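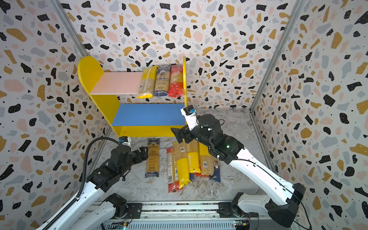 Trying the Drarkero shelf kit

Small robot arms have gotten cheap enough that the hard part of buying one is figuring out what to do with it after the box is empty. Drarkero, sold by Ikine, is aimed at people at that stage. It comes as two arms on a shared rail, a gripper and wrist camera for each, a frame with wall panels, and a set of practice jobs. We had one for 13 days in September.

The job we spent the most time on is called restock. Packages go on the floor of the cell and the arms have to stand them up on a two-tier shelf. Ikine lets you use whatever groceries you like, so we used dried spaghetti in several brands. A package of spaghetti is long, slick and a little floppy at the ends, and the clear window in the wrapper confuses cameras. Three packages side by side on the pink upper shelf is a good stretch of work for this machine, even if one of them leans out over the edge.

Setup took most of an afternoon. The rail has to be bolted down first, and the arms go on after that. The manual covers this well but skips the cables almost completely. The wall panels come plain or patterned. We chose the terrazzo, with its black, mustard and pink chips, and went back and forth on whether a busy background was a mistake. Intan Sopacua, who runs product support at Ikine, told us to leave it up. "If it only works against a white wall, you'll find that out the first time you move it," she said.

You teach the arms by guiding them through a job yourself, again and again, while the software records. Ikine suggests 50 runs per job. We made 491 across everything we tried, and restock used up more than half of them. Early on, the arms closed on the wrapper instead of the pasta and dropped it on the way up. More runs with the packages piled on top of each other helped. Packages partly tucked under others stayed a problem to the end.

The grippers are the weak point. They are simple parallel fingers, fine for boxes and acceptable for pasta, and we wanted softer pads by the second day. Ikine sells those separately. The wrist cameras are good, and having one on each arm made a clear difference when a package was lying behind another.

The software, Menon, is easy to learn. It crashed on us twice, both times while saving, and we lost the run each time. An update came out after we sent the kit back, so that may be fixed.

The closest thing to it is Skiltow, which costs less and has only one arm. For sorting small parts Skiltow would be enough. For long packages we would pay for the second arm.

Ikine is taking orders now, and kits ordered by Dec 20, 2022 include a spare set of gripper fingers.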